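Flindberg Open Day – Questions We Keep Getting

We use cookies to remember your settings. By staying on this site you accept them. Accept | Manage

Did the Mondal demo work on its own?
Partly. Staff told us the arms ran by themselves, but someone stood near the stop button and stepped in 2 times while I watched. Ask what counts as a run.

Is it worth the trip?
If you like sand trays, yes. If you want to see a factory job done, no.

They say 4,000 practice runs. Is that a lot?
It sounds like a lot. I asked how many of them failed and got a brochure.

Who paid for it?
Brurnex, with a grant from Endow. Neither had anyone at the table who could talk about price.

Will one of these take my job?
Virgil Văduva, who led our tour, said no. He also said around 500 people had asked him that – so he has had practice.

Can I bring kids?
Yes, but the talk runs long and there are few chairs.

What should I look at?
The trays and the grippers, with the sales screen behind you. Small things in loose sand are a fair test, and I'd stay for more than one try.

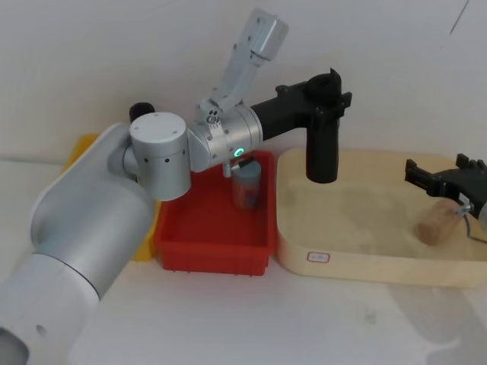 Go early, and ask to pick the next object yourself. I asked and was told maybe in June.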